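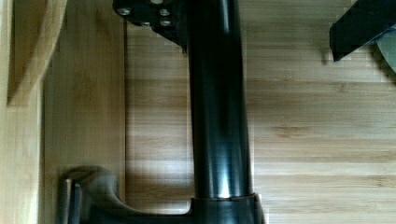
Pliklow kitchen program

The Pliklow kitchen program is a workplace automation project run by Rosodov, a contract caterer that prepares breakfasts and light meals for residential care homes. It uses robot arms supplied by Felteck to practise small kitchen jobs on a domestic-style counter. The company describes the program as a way to take "the fiddly lifting" out of tray service. Kitchen staff and their delegates have disputed that description, and no independent study of the program has been published.

Background

Rosodov announced the program in July, after two years of trouble filling early shifts. Its operations manager, Radomír Polák, told employees that the arms would set out plates, move boxes and put things back in their places while staff dealt with residents. The first proposal listed 58 separate tasks. Most of these were later put aside, among them pouring, buttering and anything involving a knife.

A rival system from Bianchini was also considered. The reasons for choosing Felteck were never given to staff in writing. Beverley Nepia, a cook and workplace delegate, asked for the comparison at three meetings and was told it was commercially sensitive.

Operation

Practice takes place at a kitchen counter fitted out with ordinary containers, boards and small appliances. Toy food stands in for the real thing, and that has become one of the main points of criticism. A plastic-and-paint breakfast doesn't bruise, drip or go off, the cooks argue, and success with one says little about a ripe banana at six in the morning.

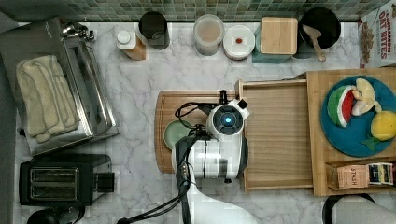 The robot arm over the practice counter, with toy fruit on a blue plate to the right.

Each attempt is logged by an operator as completed, assisted or abandoned. Rosodov's internal summary, circulated on 14 March 2025, gave a total of 2,157 attempts, of which 532 were marked as assisted. The summary did not say how much help an attempt could receive before it stopped counting as a success. A later version moved the assisted attempts into the completed column, and the headline result improved accordingly.

Effects on staff

The program created a new role, counter operator, filled from the existing kitchen roster. Operators reset the counter between attempts, watch the arm and fill in the log. Keegan Rakena, who moved across from breakfast prep, described the work as "tidying up after something that never gets told off". The role is paid at the same rate as general kitchen duties, although it carries responsibility for stopping the arm in an emergency.

Rosodov has said that no jobs were lost. Delegates accept this as far as it goes, but point out that two prep positions left vacant at the time of the announcement have stayed vacant. The hours once spent on those positions were shared among the remaining cooks. Nepia's own tally put the extra work at 368 hours over the first stage, a figure the company neither accepted nor corrected.
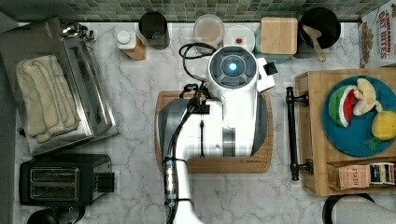 Supporters of the program say it is too early to judge it by hours. Yareli Ocampo, Felteck's site engineer, has argued that putting down a plate beside other dishes is a harder problem than it looks, and that slow progress at the counter is normal. She has also said that the arms were never meant to work without a person nearby. This sits awkwardly with the original proposal, in which savings depended on unattended use overnight.

Some staff have spoken well of parts of the trial. Several cooks welcomed the review of shelf heights and storage that came with it, and the heavier stock was moved to waist level as a result. Critics note that the shelves could have been changed at any time.

Assessment

Lachlan Faulkner, a workplace safety adviser engaged by the delegates, reviewed the program's records at their request. He found no reported injuries and a clear stopping procedure. He also found that strains from lifting, the problem the arms were supposed to ease, had not been measured before the trial began, so any later claim of improvement would have nothing to be compared with. Rosodov replied that staff feedback would be enough.

The company has not given a date for use in a working care home kitchen. Its tender documents already list the arms as part of its service.

See also

Contract catering
Job redesign
Manual handling
Workplace consultation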